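工单 124:Jiang 汊水位站低潮"削平",时间还往后拖

状态:处理中(大体弄明白了,还剩一个尾巴)
站点:Sasinthorpe 红树林保护区,Jiang 汊,栈道尽头那根测井
设备:Dokilar 压力式水位计,数据走 Fenico 平台
提交日期:2019年8月21日

问题是怎么发现的

先说一下背景,免得看单子的人一头雾水。我每周要给划船进汊道的向导排时间表,什么时候水够深能进去,什么时候必须出来,不然船就坐在泥滩上等下一潮了(坐过一次,蚊子多得没法说)。排表的时候我一直拿 Jiang 汊的水位曲线跟潮汐表对着看,平时两边差得不多,汊道里比河口晚一点,正常。

这回不对劲。曲线的高潮还像个样子,低潮却像被人拿刀削了一截,降到 80 厘米就不肯再往下走,平平地拉一段,然后又慢慢抬起来。可是我自己站在栈道上看过,最低的时候水尺底下的泥都露出来了,招潮蟹满地跑,哪来的 80 厘米!

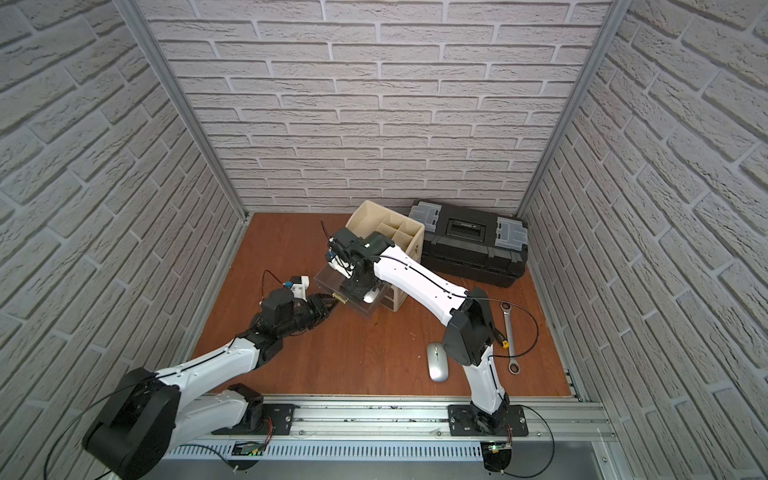

另外时间也拖后了。我拿水尺的读数跟平台上的曲线比,退潮那一段平台比水尺晚 45 分钟。涨潮也晚,但没那么夸张。向导们要是照着曲线走,出来的时候水早就退光了,所以我先把网页上的实时水位关掉了,挂了个"维护中",等查清楚再开。

先排除的几样

一、时钟。我第一反应是水位计的时钟跑偏了,毕竟 March 换过一次电池,换完有没有重新对时,记录本上没写。接上读数线看了一下,跟手机对得上,不是它。再说时钟偏了也只会整条曲线平移,低潮不会变平。

二、气压补偿。这种水位计要减掉大气压才是真水位,补偿用的气压计挂在管理站屋檐底下。我把那几天的气压拉出来看,很平稳,没有什么怪事。

三、平台的滤波。Fenico 后台有个平滑选项,我怀疑谁手滑给打开了。翻了设置,是关着的。导出原始数据一画,削平还在。那就说明毛病在进平台之前就有了。

四、线缆。插头拔下来看,有点绿锈,擦干净重新插好,曲线没变化。顺手涂了点硅脂,反正早晚要涂。

到这里我有点没主意了,就把原始数据和两天的水尺读数打包发到工单里,问有没有人见过这种形状的曲线。顺便抱怨了一句,水尺读数是我每隔一刻钟趴在栏杆上抄的,抄到后来眼睛都花,有几个数可能差一两厘米,别太较真。

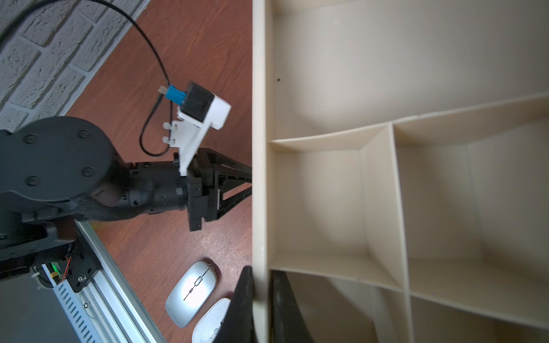 Asnakech Kahsay 回复说,这个形状她在别的潮沟里见过,多半是测井堵了:水从井壁的小孔进出,孔一堵,井里的水跟不上外面,退潮的时候尤其明显,外面都干了井里还存着一截水。她让我先别动探头,趁低潮去看井管底下那几排孔,看看是不是糊满了泥或者长了牡蛎。她还提醒一句,动手之前一定先记一个水尺读数,清完再记一个,不然后面说不清基准有没有变。

我看完一拍大腿,早该想到的。上个月下了几场大雨,上游冲下来的细泥把栈道脚下都垫高了一层,红树的呼吸根都埋短了。

下去看了

第二天赶低潮下去的。穿的是高筒胶靴,走了没几步就陷到小腿,只好扶着栈道的桩子一点点挪。井管最下面一排孔整个埋在泥里,上面几排孔口长了一圈小牡蛎,剩下的缝细得插不进一支铅笔。拿手电往井里照,外面滩涂已经露出来了,井里还有水,水面跟上面那排没堵死的孔差不多齐平。削平的原因就在这儿了!

清理过程没什么技术含量:记水尺,把探头提上来放进水桶里,用扁铲把牡蛎一个个刮掉,再拿长柄刷从井口往下捅,把底下的泥搅松了往外掏。有个孔怎么也捅不开,后来发现里面卡了一截红树的胚轴,长得还挺精神,拔出来顺手插在旁边滩上了。探头外壳上也有一层泥膜,用软布擦,没敢碰感压膜片。

清完把探头按原来的绳长放回去,卡扣扣好,又记了一次水尺。接着在栈道上等了一个涨潮,蹲得腿麻,不过看着手机上的曲线老老实实跟着水尺往上走,心情好得不得了。
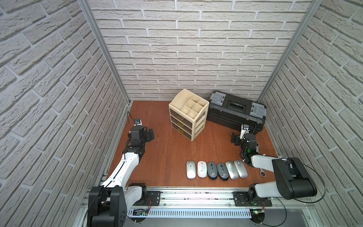
清完以后的新问题

高兴了没多久。时间对上了,低潮也能降下去了,可是整条曲线比水尺高出 16 厘米,高潮高这么多,低潮也高这么多,非常整齐。

我先怀疑自己放探头的时候绳子没拉到位。可绳长是拿卡扣定死的,上面还有以前缠的红胶带,位置没变。而且探头要是放得比原来深,多出来的水压会让读数偏高,差到 16 厘米的话,胶带肯定早就滑到井盖下面去了,我一眼就能看见。

又给 Fenico 那边留言,请他们看看基准参数。Oksana Bilyk 查了后台的修改记录,告诉我这个站有两处可以填零点修正,一处在设备页,一处在站点页,现在两处填的都是 16 厘米,于是加了两遍。站点页那个是换电池那次填进去的。我问那为什么之前没人发现,她说光看参数看不出来,得有人拿水尺去对。这话我没法反驳,换完电池以后确实没对过水尺,记录本上那一栏是空的。

处理:站点页的修正改成零,设备页的保留。改完刷新,曲线落下来了,跟水尺差在一厘米以内,够用了。

还没办完的

历史数据要不要改,我还拿不准。从换电池到现在,零点多加了一遍,这部分好办,统一减掉就行。麻烦的是堵孔那一段,低潮是假的,时间也是拖后的,没法一减了之。我的想法是把这一段标成"可疑",高潮值先留着,低潮值不对外用。具体从哪天开始标,我打算拿河口站的曲线一天一天往回对,看差距是什么时候开始变大的。Oksana Bilyk 说平台可以按时间段批量加标记,等我把起止日期给她。

测井的孔以后每次大雨过后去看一眼,牡蛎长得实在太快。Asnakech Kahsay 建议在井管外面套一段铜网,牡蛎不爱往铜上附着,网眼别太细,太细了自己又成了堵点。我量了井管外径,还没找到合适的铜网,谁手头有剩的请在单子底下说一声,一小段就够。

网页上的实时水位先不恢复,等再跑一个大潮看看。这几天向导的船期照潮汐表加水尺排,我每天早上把水尺读数抄在码头的黑板上,字丑,请大家多包涵。

单子先不关。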